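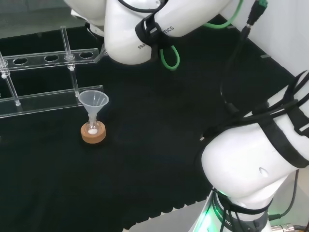 How to Clean Clear Acrylic Without Hazing It

Skip the miracle sprays. I paid for Tiva polish last April and water with a drop of dish soap did the same job.

1. Rinse first. Grit is what scratches. Wiping a dusty shelf or rack dry is how most of them get ruined.

2. Wash with lukewarm soapy water and a soft cotton cloth. Paper towels are sold as gentle. I don't buy it.

3. Keep window cleaner away. If it has ammonia or alcohol in it, fine cracks can show up near drilled holes.

4. Blot dry.

5. Scratches: plastic polish helps with light ones, maybe. If your fingernail catches, expect to sand, and don't believe any "8 minute" claim on the bottle.

Updated 21 May 2018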